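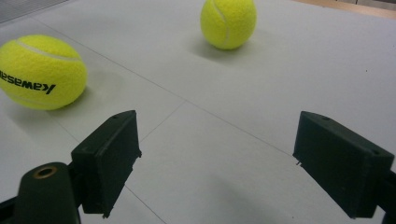

4.2 Comparing the two finger sets on round objects

Figure 3. View from the hand-held gripper during a tennis ball trial, with the fingers open and two balls on the tabletop.

We had expected tennis balls to be the easy part of the study, and we put them early in the schedule mostly so that everyone could get comfortable with the tool before moving on to harder things. They kept us busy a good deal longer than that. A ball gives a flat finger very little to hold on to, and when the fingers close even slightly above its widest point it likes to squirt forward and roll off toward its neighbor (Figure 3 gives a fair idea of how the two may sit before a grasp).

We ran 226 trials with the Sakel fingers and 200 with the softer Ellell fingers, on the same hand-held body and with the same Nomo controller settings. The Ellell count is lower than we would have liked, as one pair had to be replaced partway through and we left out everything recorded with the worn pair. Operators were free to choose which ball to pick first, and most went for the nearer one, although Rekha Kushwaha noticed while labeling the recordings that people changed their minds quite often once the fingers were already on their way down.

The wrist view turned out to matter more than we had guessed. Wide-angle distortion makes a ball near the side of the view look stretched, and our first position estimator, trained on the 322 centered clips from the Solanki set, placed such balls too far out. Adding clips with off-center balls helped a great deal, and we used the retrained version for both finger sets in all the comparisons that follow.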